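**Womusix folding step stool – two months in**

August 6, 2020

We bought this in May to replace a Grollov stool whose hinge had gone. It lives beside the fridge and gets used most days, mainly for the top cupboards and the fuse box.

It opens with one hand and locks with a clear click. The treads are deep enough for a whole foot in slippers. Inès Delorme borrowed it to paint a ceiling in Fekbridge and brought it back with the same opinion as mine: steady, but heavier than it looks.

Two complaints. The rubber feet leave grey marks on pale lino – they come off with washing-up liquid – and the carry handle is too narrow for anyone with large hands. One of the feet also arrived split. I wrote to the shop, Yusof, and had 2 spares in the post that week without having to send anything back.

Folded, it fits in the gap between the fridge and the wall with a bit to spare. I would buy it again, though I'd wait for a sale.

Atif Naqvi 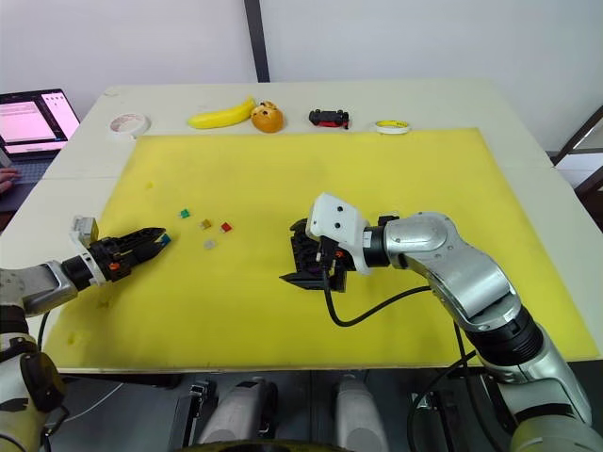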